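Home | Neighborhood News | Recipes | Past Issues | Contact

Filed under: Around the Kitchen

A Kind Word for the Countertop Microwave

January always sends me back into the kitchen with a sponge and good intentions, and this year I began with the microwave, mostly so I could put off the oven for another week. Several of you wrote in after the last Tokdale newsletter asking how to get rid of that stubborn old-popcorn smell, and I promised I would pass along what works at my house (it is very little trouble, I'm happy to say).
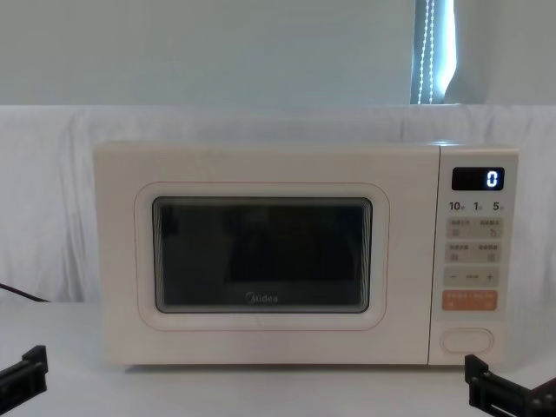 Steam does most of the work. Put a cup of water in a microwave-safe bowl with half a lemon and a wooden spoon, heat it for 4 minutes, and then leave the door shut and go drink your coffee while it cools down a bit. Everything wipes away so much more easily after that! I do the ceiling first and the turntable last, in the sink with dish soap. The outside wants a softer hand, especially a cream-colored door like the one on this Midea, with that thin seam running around the window where a greasy cloth will leave a line. A barely damp cloth is plenty, and I go over the buttons with it wrung out nearly dry.

If yours is past saving, Gerier Home Supply on Larkanska Street has small countertop models starting at $139, and they will take the old one off your hands. There was a very grand one at $397 that I admired for longer than I should have, and then I went home and scrubbed mine.

Comments (2)

lemonbars: Vinegar works too, but open a window first!

Porchlight: Christodoulou Hardware has the nice thick cloths by the register. I keep one just for the microwave door.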